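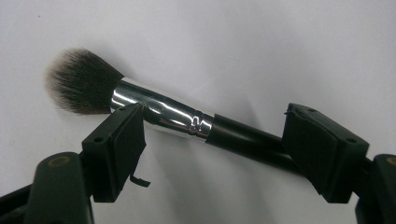 3.2 Brush sample

The brushes came from household makeup kits and were handed in as they were, with no cleaning beforehand. We took in 74 brushes over the month of August and sorted them by head shape, fiber type and the way the head is fixed to the handle. Most of the collection follows the common build of a synthetic tuft set in a metal ferrule, with a crimp holding the ferrule to the handle. Figure 2 shows a brush of this build, with a domed head, dark fibers that turn pale at the tips, and a narrow crimped ring where the silver ferrule meets the black handle. The two-tone fiber matters for the inspection step described in Section 3.4, as powder residue in light shades is hard to see on pale tips and easy to see on the dark part near the base.

Figure 2. Makeup brush with a domed synthetic head, polished ferrule and glossy black handle.

Following Jireš, we treat the head, the ferrule and the handle as separate zones. Fiber loss was recorded for the head only. Each brush was combed 20 times with a fine steel comb over white paper, and the fibers that fell were collected and weighed. Brushes with natural hair were combed in the same way but are reported in their own table, since they shed more even when new.

Looseness at the crimp was checked by hand. The ferrule was held still and the handle turned gently in both directions. Any movement was marked as loose, with no grading of how much. Two readers did the check separately, and where they disagreed a third reader decided.

Washing was done with the Bralasness liquid cleanser, diluted in lukewarm water. Brushes were laid flat to dry with the head past the edge of the shelf. Standing them upright in a cup was ruled out after the pilot, in which water ran down into the ferrule and softened the glue in several of the older Gratetti brushes. Combing was repeated after drying, and the second weight was entered beside the first.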